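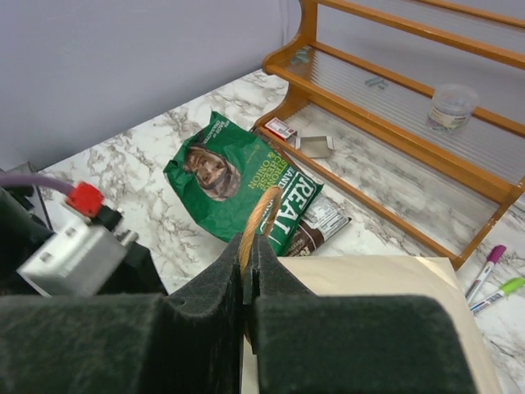 Unit 11 of Household Materials covers cordage and the closing of opened dry goods. Students should be able to tell twisted cord from braided cord and choose a suitable length for the package at hand. Tan twine, held in an arched loop over the counter near a green snack bag, shows how a short piece keeps its curve. Fold the top of the bag down 2 times, pass the twine around the fold, and finish with a bow that can be undone by hand.

Required reading: Hjaltadóttir course packet, section on natural fibers.
Written work is due 4/19/25 and counts for 100 points. Submit to Raed Khalaf, Room 3663.
Instructor: Þröstur Thoroddsen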